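Three Shelves for the Break Room

2005-09-17

I said back in July that I would write up the snack stand once I had lived with it for a while, so I'm finally doing that.

We have a small break room at work with one table, a refrigerator and a coffee maker. For years the snacks lived in a shoebox on top of the refrigerator. You paid into a coffee can, took what you wanted, and if you were short you couldn't see into the box and had to feel around in it. Things got lost at the bottom. When I took the job over I found a pack of crackers in there that had turned to powder, and a receipt from a store that closed before I was hired.

So I bought a clear plastic display stand, the kind with steps, from the Trullow catalog. I wanted the wire rack from Akton first, but it was deeper than I expected and would have taken up the end of the table where people eat. The plastic one has three steps and no moving parts. It came flat in the sense that the box was flat – the stand itself was already in one piece, wrapped in more paper than it needed.

The first problem was deciding what goes where. I started with the candy bars at the front, thinking they would sell best there. They did sell, but they're long, and on the bottom step they stuck out and got knocked onto the floor by anybody setting down a lunch bag. I moved them to the top. Up there they lie along the shelf and stay put, and people will reach for a Snickers no matter where you put it.

Round containers are the second problem. Standing up, they hide whatever is behind them, and all you see is the side. On their sides you can see the lid, and the lid is usually the part that tells you what you've got. The trouble is that a round thing on a slick shelf wants to roll. I tried a strip of tape along the front, which worked but looked bad and collected crumbs. Now I just turn them so they point out toward the room and leave some space between them, and I check them when I go in for coffee.

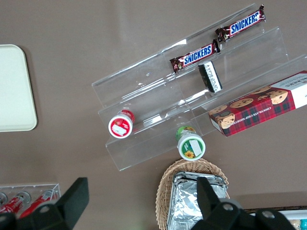 The other thing I've learned is to leave gaps. My first instinct was to fill every inch, and the result looked like a yard sale. With fewer things out, people stop and look. I keep the rest in a drawer and refill in the morning, before anyone is in, and again after lunch if it needs it. It takes a couple of minutes.

Cleaning is the part I would warn you about. Clear plastic shows everything. Fingerprints, dust, the ring from somebody's cup. I used paper towels for the first week and could already see fine scratches when the overhead light hit it. Now I use a soft cloth and a drop of dish soap, then a dry cloth. Do not use glass cleaner with ammonia in it on acrylic. I knew that from an old fish tank and almost did it anyway. A couple of people have suggested putting down a paper liner, but then you lose the look of it, and the brown table showing through is fine with me.

The money has worked out better than I thought it would. I kept a notebook from the day the stand went out, and my goal was 1,000 sales by the middle of September. As of last night we were at 991. The old shoebox did 277 over the same stretch last year, going by the coffee can records, which I'll admit are not great records. Some of that is the stand and some of it is that I buy things people like now. The shoebox was heavy on plain granola bars.

Somebody will ask about theft, so: a little. The can comes up short by a dollar or two some weeks and over by a quarter on others. I round it off and don't worry about it.

I'm thinking about a second stand for the tea and sugar packets, which are still in a mug. Sandu makes a narrow one with two steps and a lip on the front edge, and the lip would have solved my rolling problem if I had seen it first. Pestton has one too, but it's tinted, and I don't see the point of tinted. The mug does work – it just falls over when it gets low on one side.

If I order the Sandu I'll measure the counter first this time. There's an outlet back there that I always forget about, and the coffee maker cord needs to get past it.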